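Gandis recalls canvas tote over handle stitching

Bag maker Gandis has recalled 725 of its black canvas totes after reports of loose stitching where the webbing handles join the panels. The Pleltis tote was sold from December and has a zipped front pocket.
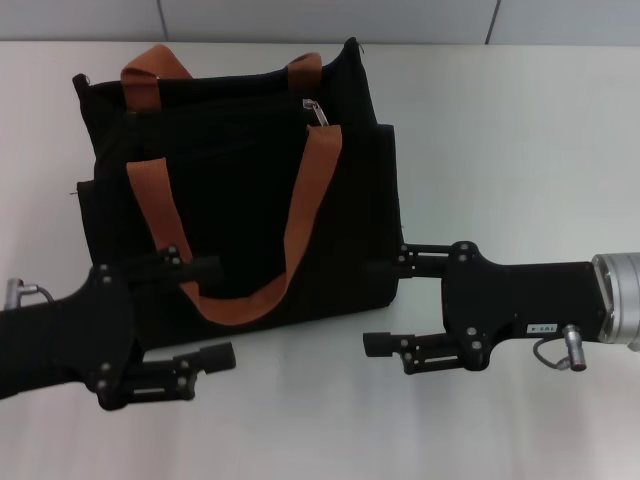 Owners should check both ends of each handle — front and rear — and stop using the bag if any thread has lifted. Shona Moffat, product manager at Gandis, said repairs would take about 3 weeks. Refunds are also available.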